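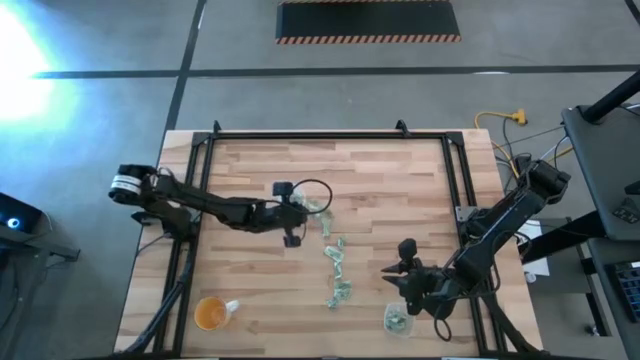
How to choose your first-year courses without wrecking your timetable

November 5, 2020

I've picked courses badly and I've picked them well, and the difference was mostly one quiet evening with a notebook. My first year at Stallorley I signed up for whatever was still open at eleven at night, and I ended up with two labs back to back on opposite sides of campus and a philosophy seminar I couldn't stay awake for. So here's the way I do it now, and the way I've walked a few people on my residence floor through it as well.

You'll want a notebook, the course calendar open in one tab, your program requirements in another, and something to drink.

Step 1: Write down what you have to take

Start with your program page, not the course list. The course list is huge and you'll fall in love with something about Viking ships before you've sorted out your calculus. Copy out every required first-year course by its code, and put a star beside any that only run in one term. Those are the ones that bite you. I missed a fall-only stats course once and it pushed everything that needed it back a full year.

If your program page says something like "one of the following", write down all of them. You want the choice in front of you later when the times start clashing.

Step 2: Count your credits

Most full-time students here aim for 30 credits over the year, and you need 90 to get out the door with a three-year degree. If you're on a scholarship or a student loan, check the minimum load that goes with it before you plan anything lighter. It's usually buried in the award letter, so go and find the letter. I know, I know. Go and find it anyway!

Don't feel you have to split the year evenly. I took a lighter fall and a heavier winter and I was much happier for it - by January I knew where the buildings were and how long a lab report really takes me.

Step 3: Go and hear the profs talk

If your residence or faculty runs any sort of preview talk, go to it. Ours are held in the Flalen common room, they take half an hour, and there's usually a tray of squares. Each prof gets a few minutes to say what the course covers and how it's marked, and then you can ask things.

Questions I'd bring along:

How much reading is there in a normal week?
Is the final an exam, a paper or a project?
Are the lectures recorded?
What do people usually find hardest?

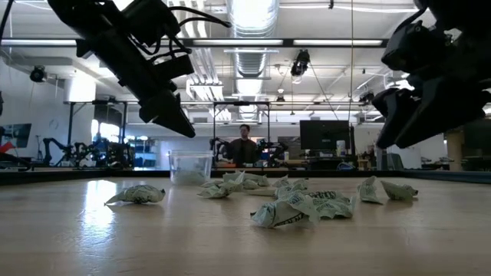 That last one gets you the best answers by far. A prof who has taught a course for years knows exactly which week everybody falls behind, and most of them are happy to tell you. I wrote "week six, start early" in the margin for one course and it saved my mark.

If you can't get to a talk, email. Keep it short, put the course code in the subject line, and ask one or two things only. I've had replies within the hour, and I've also had replies the week after classes started, so send it early.

Step 4: Rough out the week by hand

Draw a grid, Monday to Friday, and pencil in the required courses first. Then look at what's left. I like to do this on paper even though the Jedarau planner will draw a nice coloured one for you, mainly so I can scribble all over it. Mark when you'll eat. Mark when you'll work, if you've got a job. I had an evening shift my second year and completely forgot it existed until I'd built a whole timetable on top of it.

Leave yourself time between buildings too. The walk from the science side to the arts side is longer than it looks on the map, and it's a good deal longer in February.

And be truthful about mornings. If you didn't get up for an 8:30 in high school with a parent hollering up the stairs, you won't do it in residence.

Step 5: Pick your electives last

Now you can have the Viking ships. Look at the holes in your grid and see what fits in them, then read the outline for anything you like the sound of. Watch the size of the class. My biggest had 349 people in it and my smallest had 18, and they were completely different experiences. In the big one I could hide at the back with a coffee, and in the small one I had to have done the reading. I'd take at least one small one in first year if you can get in, even if you're shy. Maybe especially then.

Write down two backups for each elective, with their codes.

Step 6: Load everything before your window opens

You can put courses in your Jedarau cart days ahead. Do that. Check that each one has its lab or tutorial attached, as the system will happily let you save a lecture on its own and then throw an error when you go to register. Returning students get their windows in July, and first-years come after that, so some sections will already be full when you get there. Join the waitlist if there is one. Around a third of my floor got in off a waitlist this fall.

Step 7: Use the drop date

Put the last day to drop without a fee in your phone the minute you've registered, with a reminder a few days before. Go to everything in the first week, and if something feels wrong, look at your backups and swap. I swapped out of an economics course after two lectures and into a course on the Hämäläinen letters, which I'd only written down to fill a line in my notebook, and I'm still taking classes in that department now.

If you're stuck between two and the deadline's coming up, book a short chat with an advisor. Bring the grid with you, scribbles and all, and ask them to check your requirements while you're there.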